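The arm on bench four

When a Solham parts firm automated its dullest job, the people who used to do it had to work out what they were for

November
By our manufacturing correspondent
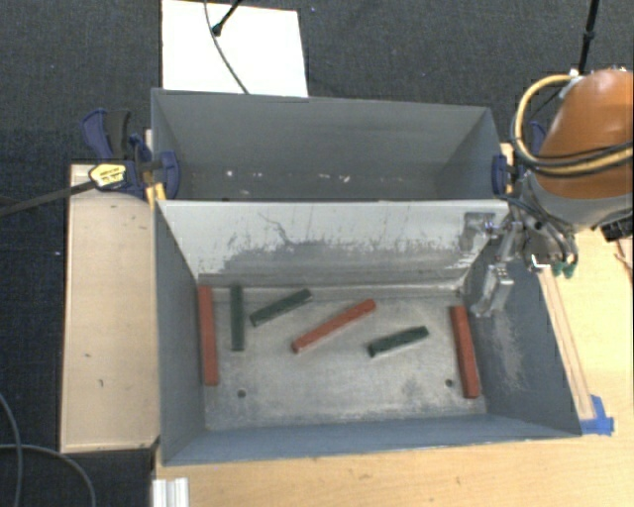 The job that Runstead wanted rid of had no proper name. On the rota it was down as "bins", and it meant standing at a bench, taking bars out of one metal bin, looking at each one and putting it in another. New starters did it for their first month. After that it was shared out, and people swapped out of it when they could.

Runstead makes and finishes small metal and plastic parts for firms that fit out shops and workshops. It has 90 people on one site at the edge of Solham, in two long sheds with a yard between them. For most of its history it had no robots at all, and the management was not especially interested in getting any. What changed was recruitment. Two winters ago the firm advertised for bench hands and filled fewer than half the places. The ones who came often left after a few weeks on bins.

The first arm went in that spring. It was set up on a plain table in the corner of the finishing shed, with a pair of bins clamped down in front of it, and it stayed there for months while the firm learned what it could and could not do. Staff walking to the canteen would stop and watch it. Several of them told me they had expected something much faster.

It is not fast. A practised bench hand can clear a bin while chatting and barely looking down. The arm comes in over the bin, lowers its fingers, closes them, lifts, moves across, lets go and comes back. A good picker on a good day still beats it by a wide margin. The arm's advantage is that it will carry on at the same rate until somebody stops it, and that includes the hours between ten at night and six in the morning, when Runstead used to have the lights off.

On a full night it moves 400 bars. The day shift comes in to bins that are already sorted, and the morning's finishing work can start at once. Under the old system the first hour of the day was lost to picking.

Bars sound like an easy thing to pick up. For a machine, the trouble depends on where they are lying. One out on the open floor of a bin gives the fingers room on both sides. One lying tight against a side wall does not, and the gripper has to come down in the narrow space between bar and metal without knocking either. In the early weeks the arm would try, scrape the wall, give up and wait. The bins at Runstead show it. People on the shop floor can tell an arm bin from a hand bin by the scuffs.

The day shift found the answer before the engineers did. If the bars were spread as the bin was loaded, with a gap between each, the number of stoppages dropped sharply. One of the bench hands had started doing it out of irritation at being called over. It is now written into the loading instructions, which are taped to the end of the table, and she was given a voucher for it, which she describes as "not a large voucher".

This is the part of automation that rarely appears in the sales material. The arm does the picking, but someone has to load it, clear it, wipe it down and decide what to do when it stops. At Runstead those people are called minders. There are six of them, two to a shift, and all of them used to be on bins.

I spent a day with the early shift. It begins at ten to six with a walk round. The minders check the clamps that hold the bins, because a bin that has crept sideways by the width of a fingernail will upset every pick that follows. They run a hand along the cables on the arm to feel for wear. They look at the fingers for burrs. Then they read the night log, which on the morning I was there listed five stops. Three were bars against a wall, one was a dropped part, and one had no reason given.

The last kind is the one they dislike. A stop with a reason can be dealt with in a minute or two. A stop without one means going back through the record, and the minders were not trained for that at the start. They had a two-day course from the supplier, most of it about safety, and a ring binder. What they know now they mostly taught each other. One keeps a school exercise book with every odd fault written in it and what cured it, and when he is on holiday the book stays behind.

Pay was the sore point. The firm's first position was that minding was the same grade as bench work, as it involved less lifting. The minders' position was that they were answerable for an expensive machine and for everybody else's morning. It took most of a year to settle. Minders now get an extra £50 a week, and the course has been stretched to two weeks, with a second part on reading the logs. Some on the bench still think the difference is too big. The minders think it should have been there from the beginning.

Nobody has been made redundant because of the arm. The managers say so readily, and the staff I spoke to did not dispute it, though they put it differently. People who left bins were not replaced. There were more bench jobs at the firm five years ago than there are now, and a school leaver in Solham who would once have started on bins has one less place to apply. The firm takes on two apprentices a year instead, and asks for better maths.

For the older hands the change has been more mixed. Picking was dull, but it was company. Four people stood round a bench and talked for eight hours. Minding is done in pairs, and often the pair are at opposite ends of the shed. One woman with long service told me she had asked to go back to ordinary bench work after three months and was glad she had. She did not mind the machine. She minded the quiet, and having to listen out for it all the time.

Her wrists are better, she added. That came up again and again. Bins was light work by the piece and heavy work by the week, and the firm's own sickness records show fewer days lost to hands, wrists and shoulders since the arm went in. Small things have changed too. The minders still wear the Uvex glasses that everyone on the floor is issued with, but they have given up the thick gloves, which made it too hard to feel for damage on the fingers of the gripper.

There was a false start along the way. Encouraged by the bars, Runstead tried the arm on a mixed order for McAlister, a shopfitting customer, with brackets, caps and short tube all in together. It went badly. The caps rolled, the brackets hooked on to one another, and the minders spent the shift untangling them by hand. After 186 stops in a single week the trial was ended and the McAlister work went back to the bench, where it remains. The people who do it are rather proud of that.

A second arm is due in the new year, for the other shed. This time the minders have been asked where it should stand and how the bins should be fixed, and they have sent back a page and a half. They want the table higher. They want the stop button on the side nearest the door, and somewhere to put a cup of tea that is outside the marked area. They also want the bins turned so that whoever is loading has the light behind them.

The firm has agreed to all of it except the height of the table, which is still being discussed.

14 comments
Shared 63 times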